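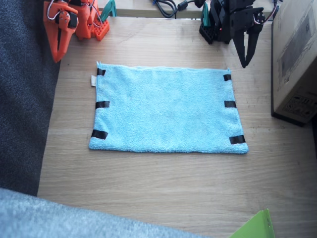 Kálmán Illés hält dagegen, dass eine Temperaturaufzeichnung vor dem Versicherer nur zählt, wenn der Fühler kalibriert war und der Nachweis der Sendung zugeordnet ist. Daran den Einstieg aufhängen, dann zur Schadenakte Mollex.

Sachverhalt Mollex: Kühlauflieger, 42 Paletten in zwei Teilpartien, Annahme beim Empfänger verweigert. Aufzeichnungsintervall 15 Minuten. Lücke zwischen Verladeende und Abfahrt, Aggregat im Start-Stopp-Betrieb. Frachtbrief ohne Vorbehalt gezeichnet. Langsam sprechen, der letzte Punkt wird gern überhört.
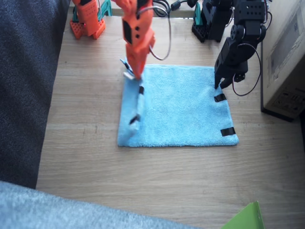
2. Pflichten bei der Übernahme

Kerntemperatur stichprobenweise messen, Messwert und Uhrzeit in den Frachtbrief. Fehlt der Zugang zur Rampe, Vorbehalt mit Begründung eintragen. Fahrer von Droven nutzen dafür ein Formblatt, Filipa Rocha hat die Fassung vom März freigegeben. Hinweis: Lufttemperatur im Laderaum und Kerntemperatur der Ware sind getrennt zu führen.
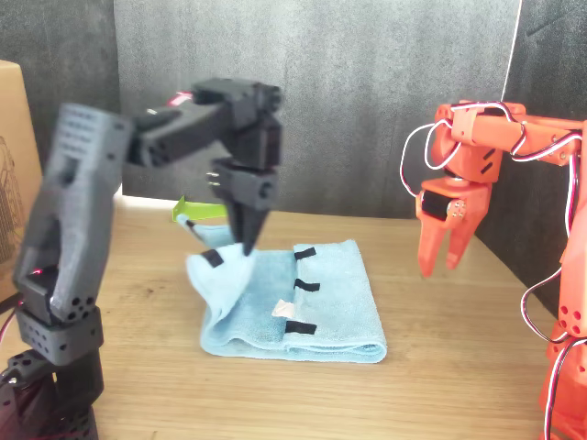
Gefaltetes blaues Tuch, linke obere Ecke angehoben

3. Deckung

Kühlgutklausel im Wortlaut vorlesen. Typische Obliegenheiten: Wartungsnachweis des Aggregats, Kontrolle der Solltemperatur bei jeder Pause, unverzügliche Schadenmeldung. Selbstbehalt im Fall Mollex 3.000 Euro je Schadenereignis. Abgrenzung zur Warentransportversicherung nur auf Nachfrage. 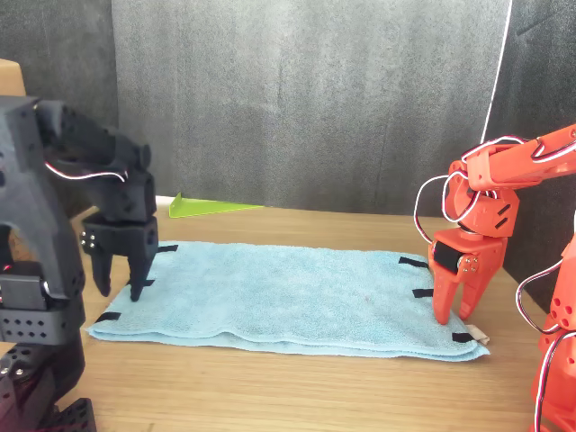

Reicht der Ausdruck des Temperaturschreibers am Entladeort als Beleg?
Der Ausdruck genügt für die Quittung, für die Schadenakte die Rohdaten mit Gerätenummer sichern.

Danach Übergabe an Armindo Carvalho, Teil Regress gegen Subunternehmer.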